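Appel à participation — journée de démonstration « préhension à domicile »

Le laboratoire Pudavia recherche des participants pour la démonstration de novembre, ouverte au public. Les candidatures sont reçues à partir du 31 août 2021, par le formulaire en ligne ou à l'accueil de Sirnotari.

Objet

Les participants manipulent deux pinces tenues à la main, une par côté, et effectuent des tâches de rangement sur de petits objets courants. Les trajectoires enregistrées alimentent le projet Brerkutis, consacré à l'apprentissage de gestes bimanuels par des robots. Le travail se fait en intérieur, sur une petite table à rebords arrondis, avec une boîte ouverte.
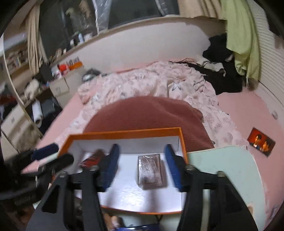

Faut-il une expérience préalable en robotique ?
Aucune n'est exigée. Une initiation de 40 minutes environ précède la première série, et un encadrant reste présent pendant toute la séance.

Déroulement

Chaque participant réalise trois séries, séparées par des pauses. Les consignes sont affichées avant chaque série : objet à saisir, point de dépôt, main à utiliser. Les essais manqués sont conservés dans l'enregistrement — il ne faut ni les interrompre ni les signaler. Les visiteurs peuvent assister aux séries et poser leurs questions à l'issue de chacune d'elles.

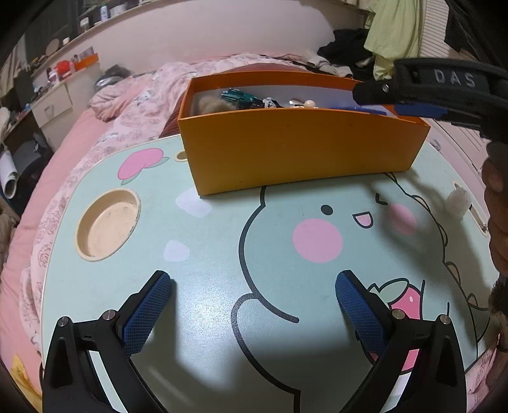

Deux pinces à patins bleus, mâchoires ouvertes au premier plan.

Profil recherché

Adultes, droitiers ou gauchers, sans douleur connue au poignet ou à l'épaule. Une bonne compréhension du français écrit est nécessaire. Nombre de places : 40. Les candidatures incomplètes ne sont pas examinées.

Conditions

Participation indemnisée, frais de transport remboursés sur justificatif. Un accord écrit sur l'usage des enregistrements est signé avant la séance.

Contacts

Inscriptions : Iida Tikkanen
Questions techniques : Orvokki Oksanen
Indiquer « Démonstration Brerkutis » en objet du message.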